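Home Fiction Essays Archive Contact
Search this site Enter keywords Go

Schedule of Condition

The lease on the third floor of Hunthorpe House had a break clause at year five. Votus served notice in the correct form, by hand, to the landlord's registered office, and kept the receipt. Under clause 14.2 the break would take effect only if the tenant gave up the floor with vacant possession. The clause did not define vacant possession. Consuelo Salinas had read it enough times to know the page number.

She was the facilities manager. Until the spring there had been a deputy as well, but the deputy had gone to the new office in Sodwood with the first group, and the post at Hunthorpe had been closed behind him. The finance system now showed her as a cost centre with one head.

The floor had been fitted out for 400 desks. By the summer 287 remained. The others had gone to Sodwood or been sold to a dealer, who paid by the pallet and did not want the pedestals. She kept a spreadsheet with a row for each desk and a column for its destination. Where the destination was not known, she left the cell yellow.

Damián Magaña came on 8/16/21 to carry out the inspection for the landlord. He worked for Reisinger, the managing agents, and arrived at nine with a laser measure, a torch and a printed copy of the schedule of condition from the start of the lease. She signed him in at the desk on the ground floor. The visitor software asked for the purpose of his visit and offered a menu. He chose "Other".

They began at the north end. He read out the entry for each bay and she found the matching photograph on her tablet. The carpet tiles had been described at the start as new, light grey, free from marks. He crouched and looked along them towards the window.

"Fair wear," he said, and wrote it down.

"Is that an agreed position?"

"It's an observation. The position would come in a letter."

She made a note of the answer. The break would save Votus the rent on the remaining term, and the board paper had already counted it. If the break failed, the rent would go on falling due each quarter for a floor with no staff in it, and the Sodwood rent would fall due on the same days. She had prepared the figures for that paper. Her name was not on it.

In the second bay there was a partition that did not appear on the original plan. Magaña measured it twice and got the same result.

"Was there a licence for this?"

"It was demountable. The view at the time was that it didn't need one."

"Whose view?"

She looked it up. The email had been sent by a man who had left, to a man who had also left, and it said that the view was fine. She showed it to him. He read it with his glasses pushed up and gave back the tablet.

"If it's a chattel, it has to go," he said. "If it's a fixture, it may have to go anyway, but on a different basis."

"Which is it?"

"It's screwed to the floor and not to the ceiling."

She turned a cell yellow.

The comms room took forty minutes. The racks had been removed, but the cable trays were still in place with the cables cut back and labelled. She had done the labels herself on two Saturdays in July, with a machine that printed white on black. Magaña followed one run as far as the riser, then another. He said it was unusual to see the dead ones labelled.

"I thought someone might need to know they were dead."

He wrote something longer than usual.

At noon they stopped. The kitchen still had water and a kettle, both listed for removal in the final week, and she made tea in the mugs that had not been claimed. He asked if she was going to Sodwood. He asked it while looking at the fire notice, which was out of date.

"It's 52 miles each way," she said. "There's a travel allowance for the first year. After that it's reviewed."

"They usually are."

"I've been offered the post. I have to reply by the end of the month."

"And this?"

"This ends when it ends. If you say it's vacant, it ends in September."

He explained that it was not for him to say. He would report the condition, the landlord would take advice, and the advice would depend on what was on the floor at midnight on the break date. A single stack of chairs had been argued over in one matter he had worked on. The chairs had been left for the convenience of the next tenant, and the argument had gone on for two years.

"Who won?"

"It settled."

They did the south side in the afternoon. There were eleven stained ceiling tiles and a door closer that did not close. Behind the last run of storage lockers he found a gap the depth of a hand, and shone the torch into it. He asked if the lockers were on the list. She said that they were, and that the dealer was booked for them, and he asked if anyone had the keys. Most had keys. Six did not.

"What's in the six?"

"I don't know. I've written to everyone who ever had one. I've had four replies. One person asked me to throw hers away without looking."

"Will you?"

"The dealer takes them locked. I checked the terms."

He thought about it for some time. Then he wrote "lockers, sealed, tenant's removal confirmed verbally" and turned the page so that she could initial it. She initialled it. He tested the last window, which was painted shut and had been painted shut at the start, according to entry 96. 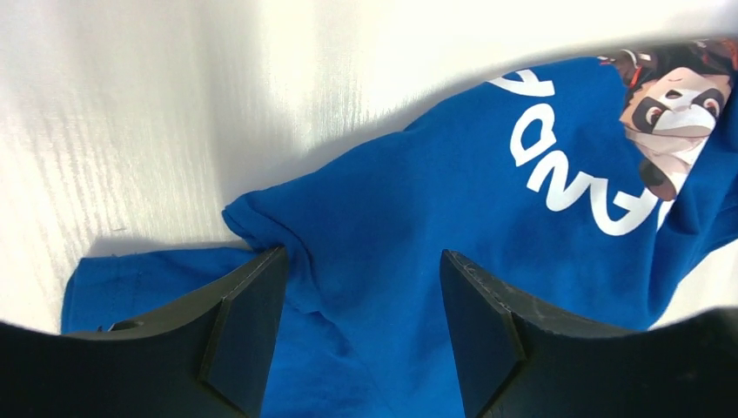
She signed him out at ten past four. The software asked him to rate his visit, and he pressed the middle face. When he had gone she went back up by the stairs, opened the spreadsheet and added six rows beneath the lockers, one for each of the sealed ones. She left the destination cells yellow. Then she opened the letter from Sodwood, read as far as the section on travel, and went to unscrew the partition.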